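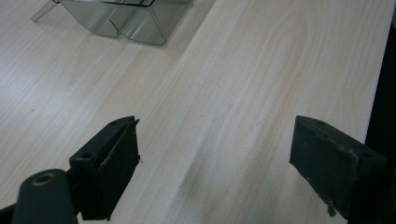 # Do clear plastic boxes do anything for cord bracelets?

**pellwick** – 2023-09-05

I have 13 bracelets. Most are leather cord with beads, a couple are plain chain, and all of them lived in a bowl on the dresser until August, when I read one too many articles about decluttering and bought a Cuson box. The tinted kind. The listing said it "keeps pieces separate and tangle free," which is a strange claim for a box with no dividers in it.

They tangle. They tangle about as much as they did in the bowl, only now I have to take a lid off first.

Before I spend more money, has anybody found that a box made a difference with cord? I don't mean chain. Chain people have their own thread and I've read all of it.

---

**mossgate_rd**

A box is a bowl with corners. You paid for corners.

What works is hanging them. Row of hooks inside the closet door, one bracelet to a hook. I did this two years ago and haven't untangled anything since.

---

**tansy.b**

Hooks are fine for chain. Leather cord on a hook gets a kink in it where it hangs and then it never sits right on the wrist again. I would not hang anything with beads on it either, all the weight goes to one spot.

I keep mine flat in a drawer, each one in a little paper envelope. It takes up a lot of drawer, but cord likes to be flat.

---

**mossgate_rd**

I've got leather ones on hooks right now and there's no kink. How heavy are these beads supposed to be?

---

**tansy.b**

Some of mine have metal tubes on them. Put one of those on a thin cord and leave it up for a summer, then tell me about kinks.

---

**pellwick**

This one is my main problem. I bought it from Cauã Falcão at the Girthorpe craft fair, so I can't just go and get another if I wreck it.
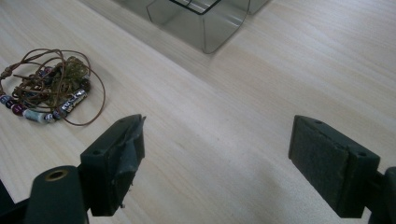
*The worst offender, brown leather cord, with the Cuson box behind it.*

The long strand with the knot on the end is the tie. It goes around more than once when it's on, so there's a lot of cord to deal with when it's off. I've tried winding it around two fingers before putting it away. By the next time I want it, it has wound itself around something else.

---

**Hobb_and_Son**

Pretty thing. Is that the silver tube tansy means? I'd be with her on the hooks if so. The tube is going to drag everything else down to the bottom of the loop.

I'd skip every product in this thread and use a twist tie. A paper-covered one from a bread bag. Coil the cord, one turn of the tie around the coil, done. You can put it in the box, the bowl or a sock after that.

---

**tansy.b**

Twist ties have wire in them and the wire comes through the paper. I've seen scratched beads from that. A strip of soft ribbon does the same job. Tie it in a bow so you aren't picking at a knot every morning.

---

**mossgate_rd**

So now we're tying up the ties.

---

**Hobb_and_Son**

It's a bracelet with a yard of string attached, what did you expect.

I'll give you the ribbon, though. My wire ones do wear through in the end.

---

**ketteridge9**

I'm going to be the crank here. Is the tangle really a problem? Looks to me like it's a few loops lying over each other. You'd pick it up by the knotted end and give it a shake. I get the feeling half of these storage products were made for people who had never been bothered by the thing until somebody sold them the box.

---

**pellwick**

On its own, sure, I can sort it out. Put it in with the other 12 and try your shake.

But I take the point about being sold a box. I was not upset about the bowl until I read that I should be.

---

**ketteridge9**

There you go. Put the bowl back.

---

**lindenferry**

Different question, is leather cord even supposed to be shut up in plastic? I was told it needs air or it goes stiff. I had a Coutinho case with a tight lid and a suede cord came out of it feeling like a shoelace. Could have been the cord, I suppose. It was cheap.

---

**tansy.b**

I've heard that as well and I've never seen it happen to mine, but then mine are in paper. Damp is what I'd worry about. If it goes into a closed box straight off a sweaty wrist, you're keeping the sweat in there with it. Leave it out overnight first.

---

**mossgate_rd**

Mine hang in the open air on hooks. Just mentioning it.

---

**lindenferry**

Also pellwick, that's a nice table. Watch the metal beads on it. I have a Ranstead desk in a pale wood and there's a scratch across it from a bangle. I took it down with 600 grit and some oil and you can still find it if the sun is low.

---

**pellwick**

I'll put a cloth down when I'm sorting, thank you. It hadn't crossed my mind.

Okay, so what I'm going to try: ribbon on the cord ones, lid off the box, chains back in the bowl by themselves. If it's no better in a few weeks I'll try hooks for the ones without metal on them. I don't expect much from any of it.

---

**mossgate_rd**

I'll take it.

---

**Hobb_and_Son**

Use wide ribbon. The skinny stuff will tangle with the cord and you'll be back here with a new thread.

---

**tansy.b**

Wide, yes, and a different color from the cord. Brown ribbon on brown cord is miserable to undo before coffee. I put dark green on all of my brown ones.

Also leave the coil loose. I see people wind them up tight like thread on a spool and that puts a curl in the leather too.

---

**ketteridge9**

I have 3 bracelets and they're on the windowsill. No complaints so far.

---

**pellwick**

Update after a couple of weeks, as promised. The ribbon is doing something. The Falcão one comes out in a coil and goes on without a fight. Two of the thinner ones slid out of their bows and found each other anyway – I think the ribbon was too slippery, it was left over from gift wrap. Cotton might hold better.

The box I can't see any use for. With the lid off it does what the bowl did, and the bowl was nicer to look at. I've started keeping receipts in it.

---

**lindenferry**

Cotton tape from the sewing aisle. It grips. Ask for twill tape if they look at you funny.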